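Chapter 6
Planning and Budgeting for Equipment

Learning goals
After studying this chapter, you should be able to prepare an equipment budget for a small automation project, separate purchase costs from operating costs, and decide when a simulated trial should come before an order.

Opening case: Stedau
In February, Carmela Villanueva was asked to plan the purchase of a mobile robot for Stedau, a firm that furnishes and services rented rooms. The supplier, Trurik, quoted a base price but left out training, spare batteries, and floor repairs. Villanueva found 74 separate cost items before the first draft of the budget was complete. Of these, 51 did not appear in the quote.

Her finance manager, Nipon Ratanaporn, asked that the route planning be tested in simulated rooms before any deposit was paid. The trial plan called for 462 runs across several layouts. Each run was to record travel time, stops, and contact with furniture.

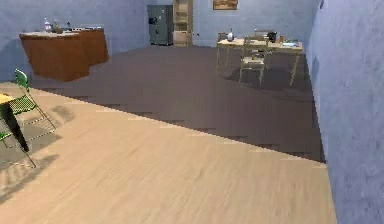
A trial of this kind has its own price. Software licenses, staff hours, and the work of building room models must be entered in the budget as planning costs, and they are owed even if the purchase is later canceled. Section 6.1 explains how to estimate them. Section 6.2 turns to the quote itself and the questions a buyer should put to the supplier in writing.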